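Ekell publishes results of gripper comparison for mixed-item bin picking

Trisgate, 9 May 2024 – Ekell, the independent test workshop for handling equipment, has published the results of a comparison of six robot grippers on mixed-item bin picking. The work was paid for by Tundia, which runs returns and spare parts warehouses, and was carried out at Ekell's site in Trisgate.

Tundia asked for the comparison before choosing equipment for its new returns line. Goods on that line arrive unsorted, so hard blocks, round items and see-through plastics can end up in the same bin. Most published gripper figures are for one product at a time and were of little help.

Each gripper was fitted to the same arm and worked from the same kind of bin, clamped to the table so that it could not shift when a finger pushed against the wall. Items were placed by hand, some in the open and some close to a side or in a corner. The controller settings were kept the same throughout, apart from the closing force, which each maker was allowed to set.

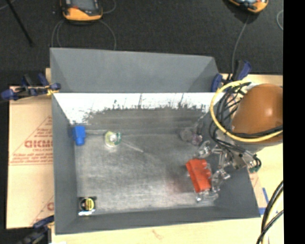 Ekell recorded 1,064 picks in all. A pick was counted as good only if the item was lifted clear of the bin and held until the arm reached the drop point. Of the total, 111 were marked as failed. Items lying against a wall caused more failures than any other group – in most cases the finger met the side of the bin before it could get behind the item.

The Lamrani two-finger gripper had the fewest failures on items near a wall. It was slower to close than most of the others, and Ekell notes that this would matter on a line where speed is the first concern. Suction grippers did well on flat faces and poorly on small or ridged items.

The report also covers cable routing. Several test runs had to be stopped when a cable pulled tight as the wrist turned, and Ekell advises buyers to check the full range of wrist movement with all cables fitted before signing off an installation.

A second round of tests is planned for October. It will use the same bin layout with two different overhead cameras, to see how much of the trouble with clear and shiny items comes from the camera and how much from the gripper.

The full report, including the item list and the settings used for each gripper, is free to download from the Ekell website. Printed copies can be ordered from the Trisgate office.

Ends

Notes to editors

Ekell tests grippers, arms and controllers for warehouse and factory users. It does not sell or install equipment.

Press enquiries: Ekell press office, Trisgate.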